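Workshop storage check: tape drawer, tool chest and worktop
Site: Halton unit, Platport
Frequency: monthly (May sheet)

1. Drawer opens and closes without catching
Pass, with a comment. The guidance says a drawer may be filled to the rim. I doubt whoever wrote it has tried shutting one full of tape.

2. Contents sorted by type
Fail. Masking tape in with everything else, and a small green item in the middle that I can't place. Last month's sheet says "sorted". Sorted by whom, and into what?

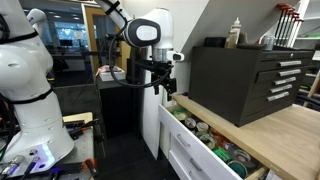 3. Tool chest closed, handles sound
Pass. Five handles tried, none loose. Keep it that way.

4. Bottles and cans on top of the chest
Query. Every bottle needs a label you can read from the front. The Shetty storage guide allows them up there if they are "in regular use" — a phrase that would cover anything.

5. Clamps hung up, bars down
Pass.

6. Drawers shut when not in use
Query. Ticked on the last 3 sheets. An open drawer at hip height is a bruise waiting for someone, and I'd want to see it checked at a busy time, say 14:00 on a Friday, before believing the ticks.

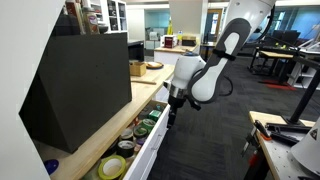

Item 2: top drawer with mixed tape rolls, black foam block on the worktop above.

7. Nothing left over the worktop edge
Fail. Foam block to go back from the edge. It may be light, but it makes it harder to see into the drawer.

8. Action
Sort the tape, find a home for the block, recheck. Lamumholm reports a full clear-out in 40 minutes. I'd allow longer.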